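Opinion

Home | News | Business | Opinion | Letters | Archive

The Robot That Was Never Wrong

Print this page | E-mail this article

My eyeglasses have been sat on, slept on and once run through a car wash on the roof of the car. I mention this so you understand that I am not a person with high standards for how eyeglasses get treated. Even so, I have an opinion about the Stubbs fault, and since the people at Starilmont were good enough to publish the whole log, I intend to share it.

Stubbs is a two-armed robot in a workshop in Olness. Its job last spring was to put a pair of eyeglasses into a case. That was the entire job. It did this over and over, and at the end of each go it wrote down how things went. After 1,144 tries, the record said it had succeeded 1,144 times.

I have worked in offices most of my life, and I have never met anyone with a perfect record who could stand a second look. Neither, to its credit, had Starilmont. They went back through the video and found that in 349 of those tries the glasses never made it into the case at all. Some were dropped on the table. Some were set down next to the case with great care, the way a drunk sets down his keys. In 20 of them the right hand closed on nothing, carried the nothing across the table, placed it in the case and reported a job well done.

The fault was small and dull, as they usually are. The software decided it was holding something if the fingers were told to close and the motor felt some push in return. When the fingers met each other, there was push. So a gripper pinching itself and a gripper pinching a pair of glasses looked alike to the machine. A check on the finger gap would have caught it. There was such a check. It had been switched off in April because it kept stopping the robot.

I would like that sentence read out loud at every company in the state. The alarm was annoying, so they turned off the alarm. We have all pulled the battery out of a smoke detector over a pan of bacon, and most of us meant to put it back.

The defense, which I have heard from more than one reader in Brurnmont, is that no harm was done. It was eyeglasses. A lens got scratched and a hinge got bent. Fine. But the same control software is meant to go into machines that hand things to people, and I would prefer that a machine handing me a cup of hot soup know whether it has the soup. A robot that fails and says so is a nuisance, and you can plan around a nuisance. I can't plan around one that fails and sends me a cheerful note.

The second defense is that people make the same mistake. They do! I have walked out of the house patting a pocket that had no wallet in it. But I did not then file a report on the wallet.

What bothers me most is how long it ran. The first 625 tries went by before anyone compared the log with the video, and that happened only when a visitor asked to see a miss and there were none to show. I don't blame the people in the room much. The work is slow, and a screen that says everything is fine is a pleasant thing to sit next to on a Sunday. I blame the habit of letting the thing being graded fill out its own report card, which we gave up with schoolchildren a long time ago and have now brought back for machinery.

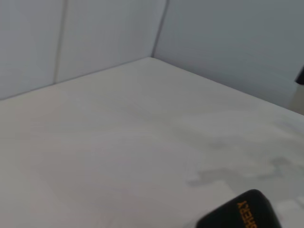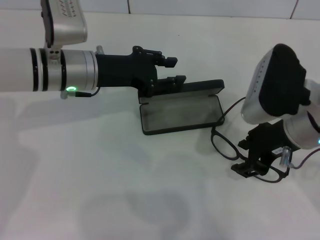

The Stubbs work table. In the second picture the right gripper has hold of the glasses, and the left is down at the edge of the open case.

What I would ask for

Not much. Turn the gap check back on and leave it on, even if it stops the robot ten times before lunch. Have something other than the arm decide whether the arm did its job, whether that is a second camera, a scale under the case or a bored teenager. Print the misses next to the hits, in the same size type.

And when a machine tells you it has never made a mistake, go look at the table.

Comments (20) | Share this | Print this page | E-mail this article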